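Sorting arm, part four: the simulator

July was mostly spent on software. The arm in the shared workshop at Pinham is still bolted to its bench, but I can only get in there two evenings a week, so I wanted a version I could work on at home. Zainab Anozie had already started a model of the arm last winter and let me have her files, which saved me a lot of typing.

The job has not changed. Small parts get left on the bench, and the arm should pick them up and put them in the right compartment of a tray. I am calling the project Gredell, after the road the workshop is on.

Getting the arm to load

The first attempt fell through the floor. I had left the base free to move, and the simulator did what it was told. Fixing the base to the tabletop sorted that. After that the joints shook whenever the arm stopped, and I spent three evenings on the damping values before it settled. I now run the physics at 400 steps a second. I tried 300 and the fingertips went into the tabletop on quick moves.

The gripper was the slow part. The linkages on it are a closed loop, and the file format Zainab used doesn't like loops. I ended up driving one side and telling the other to copy it. It isn't how the real one works, but the fingertips end up where they should.

Setting up the room

I could have left the arm on a grey plane, but I want camera images out of this later, so I built a room. It has a plank floor, plain walls, a skirting board, a socket and a shelf with a couple of books. Nayeli Lozano helped with the wood textures - mine looked like orange carpet. I put a second, smaller arm on a pedestal near the corner as well. It does nothing at present.

The tray is a black one with raised walls. The small parts are scattered by a script called Nirkora, which picks positions on the tabletop and drops things there. It does not yet check whether a part is within reach, so some land a long way from the tray.

I left it running overnight and got 2,445 tries, of which 1,375 ended with the part in the correct compartment. Most of the failures were small round things rolling away as the fingers closed. I expect the friction is set too low, and I will measure it on the real bench before changing it.

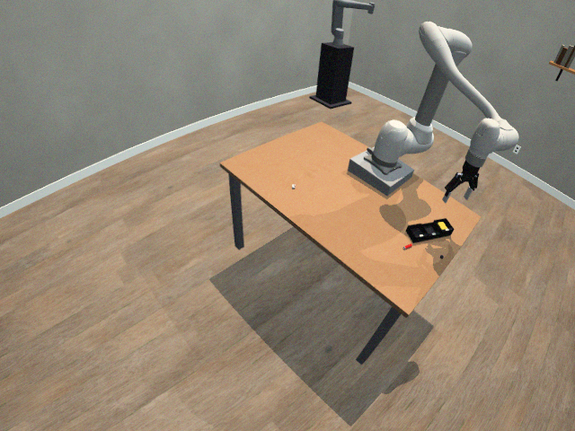
Still to do

Add the reach check to Nirkora. Measure the friction. Move the camera to match the one at the workshop, and ask Zainab which wrist offset she used, as mine is out by a few millimetres.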